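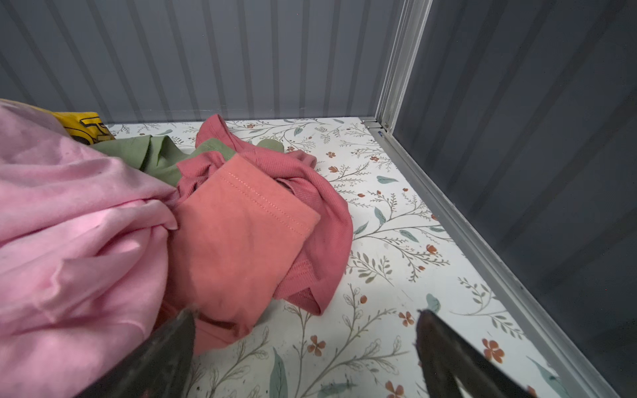

Section 4. Working at the sorting cell

This section is for laundry floor staff at the Udton site who have finished the safety briefing. It covers loading the cell, running a pile, and taking over by hand. Mechanical adjustment is in Section 6 and is done by Farkura service staff only.

4.1 What changes at your station

Before the Madus cells went in, each sorter separated mixed garments by hand at the long table. The two arms now do the first separation, one garment at a time. Sorters still do these jobs:

– checking pockets before a load goes in
– deciding what to do with stained or torn garments
– clearing garments the arms cannot separate
– folding and tagging

One sorter looks after one cell per shift. Nobody is expected to keep pace with the arms, and stopping a cell does not count against your shift record. If you think the cell is being loaded faster than you can fold, tell the shift lead, Zoia Vakulenko.

4.2 Before you load

1. Check that the cell is paused on the panel. The panel must read HOLD.

2. Look over the floor mat. Brush off lint and scraps if they have built up. Smooth out any wrinkle in the mat, starting from the back wall.

3. Check that nothing from the wall baskets has dropped onto the mat.

4. Look at the cable loops on both arms. They should hang free and should not be caught under a gripper. A small camera sits on each wrist. If a lens is dusty, wipe it with the dry cloth only.

Caution: Do not lean on the front rail. The arm bases are bolted to it, and there is wiring along its length.

4.3 Loading a pile

5. Empty pockets and close zippers. Take out belts and hangers.

6. Place the garments near the middle of the mat in one loose heap. Do not fold or stack them. Mixed colors are fine.

7. Leave open mat on the left side of the heap so the left gripper has somewhere to come down.
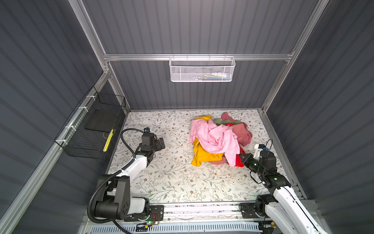

8. Step back behind the floor line and press RESUME. The arms start slowly for the first garment.

Note: The heap does not have to be tidy. A sleeve or hem hanging out is easier to pick up than a tight ball.

4.4 While the cell is running

The grippers do not always work at the same time. One may hold its position while the other is at the fabric. Wait for the panel message before you step in.

If the panel shows code 113, the gripper has closed without picking anything up. The cell tries again by itself, up to 3 times. If it shows code 136, a garment is snagged. Press HOLD, wait for both arms to stop, then free the fabric by hand. Pull the garment away from the gripper and never pull on the cable.

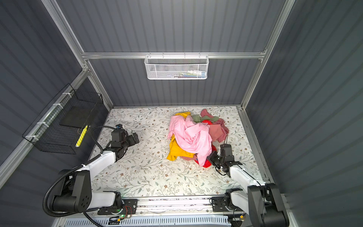 Right gripper at the edge of the heap, left gripper open and clear of it.

Caution: Keep hands out of the cell until the panel reads HOLD, even if both arms look still.

4.5 End of shift

9. Press HOLD, then PARK. Remove any garments left on the mat and put them in the hand-sort bin.

10. Write the number of hand-cleared garments in the cell log. Mayu Nomura uses these entries to set the next week's loads, so put down a zero if there were none.

11. Check the cycle counter. Grippers are due for inspection after 2,000 cycles. Leave the orange tag on the panel if the counter has passed that number.

Section revised 2025-12-13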